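February 9, 2021

Data day nine. The target for the Skovier set is 4000 examples and we stand at 1617, a figure I wrote on the whiteboard this morning in the hope of inspiring somebody. It inspired me to make coffee.

The job, for whichever future self reads this and has mercifully forgotten, is to handle cloth on a table over and over so that a model may one day handle cloth on a table. I have a degree. My mother tells the neighbours I work in artificial intelligence, and I let her.

Morning at the Nestham bench

Did 96 before lunch and kept 78. The rest went because I started moving before the recording did, or stopped with my hand parked over the cloth like a man who has walked into the kitchen and forgotten why. The review script is merciless about hesitation. I'd like to see it fold a tea towel.

Cavalcanti, our labelling tool, has a new colour scheme and the same old bug. It still saves "fold" as "fold (2)" if you press the key twice, so by July we'll have trained something that believes in two distinct kinds of folding. Filed it again. The ticket now has more comments than the code.

Afternoon

Changed to the striped cloth, as the plain one had gone too easy and I was getting smug. Stripes are supposed to give the model a better idea of which way the fabric is lying. They give me a headache. Purple glove on the right, black on the left, and nobody gets to scratch their nose until the take is over.

I keep promising to sort out the cables. The bench has its own climate by now. 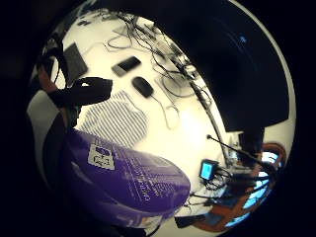

Evening

Backup to Vomville started at five and was still crawling when I left - I've put a note on the keyboard asking people to leave it alone, which ought to guarantee the opposite. At home there was a basket of washing to fold. I looked at it for a while and went to bed.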